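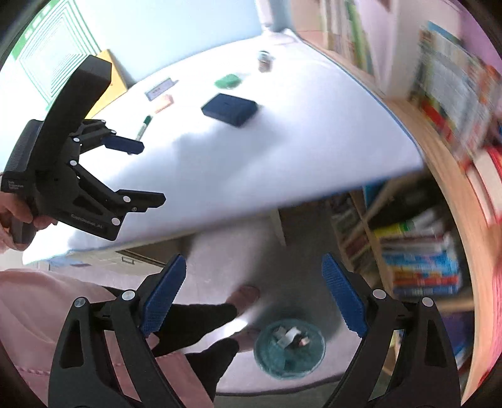 Renting folding tables for a craft fair, deposit question

marlow_knits
ok quick one, setting up a table at a fair in August, first time. Organizer wants 400 for a double spot, 2 tables, chairs included. Is that normal?? Paid 21 for a table at the church sale last spring so this kind of knocked me over. I sell hats and baby stuff mostly. Need to answer by 5 pm

Dewulf_Pottery
Depends on the fair. Big one with gate traffic, yes normal. Parking lot thing, no. Which one?

marlow_knits
the Erkberg one, by the lake

Dewulf_Pottery
Oh. Then its fine. I did Erkberg twice, sold nearly everything small. Big bowls came home with me both times. Get the single spot your first year tho.

tincan_terry
Disagree on the single. Single at Erkberg puts you on the back row behind the food trucks, you will smell like onions till Christmas and people walk past holding plates. Double is on the path. Pay for the double and split it with someone.

Dewulf_Pottery
I was back row the first year and did better than the path. People sit down back there to eat. They look around.

tincan_terry
You sell mugs. She sells baby hats. Greasy fingers on white yarn, think about it

marlow_knits
hm. did not think about the grease. Most of it is cream and pale yellow

Hendrik Verhoeven
Been running a booth for my wife's quilts a long while. Few things, in a rush so no order.
Bring your own cloth. Theirs are short and you see all your boxes under the table. Goes to the floor on three sides, open at the back.
Iron it at home, roll it on a tube, dont fold it.
Cash box on you, never on the table.
Deposit: ask if you get it back when it rains. They wont say unless you ask. In writing.

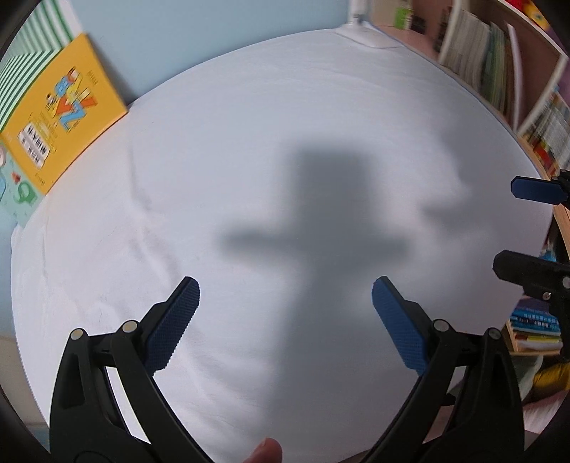
Also clips. Buy twice as many as you think, lake wind comes up after lunch and takes everything that isn't clipped. Lost a whole stack of price cards that way, fished two out of the water. Heavy clips, the metal ones, the plastic snap in the sun.

paperbird
seconding clips. Also a dark cloth if your stuff is pale?? cream hats on white you cant see a thing

Hendrik Verhoeven
White looks cleaner. We tried navy, every bit of lint showed by ten in the morning.

paperbird
lint roller exists lol

tincan_terry
Navy. White by a lake is bird poop waiting to happen

Dewulf_Pottery
Can we get back to the money. 400 for the double, what did you make on average per fair marlow? If its under the fee dont go.

marlow_knits
best day ever was 590, that was the Viltetti holiday market, but it was cold and everyone wanted hats. In August who knows. Baby stuff sells all year I guess

Dewulf_Pottery
So you would clear less than 200 on your BEST day. Before yarn. Single spot.

tincan_terry
or split the double like I said. Post in the vendor group, somebody always needs half. Soap people especially

paperbird
not soap next to yarn. Everything will smell like lavender for ever

marlow_knits
my cousin does earrings, could ask her. Small stuff, no smell. Does anyone know if they allow two names on one form?

Hendrik Verhoeven
They do, second name goes under "other". Both need the seller permit. Call Zolten at the desk, not the email, email goes nowhere.

marlow_knits
calling now

marlow_knits
ok she said yes to splitting, cousin is in if I do the driving. Rain = half back. Got them to put it in the email. Still no idea on the tablecloth color

tincan_terry
navy

Hendrik Verhoeven
White.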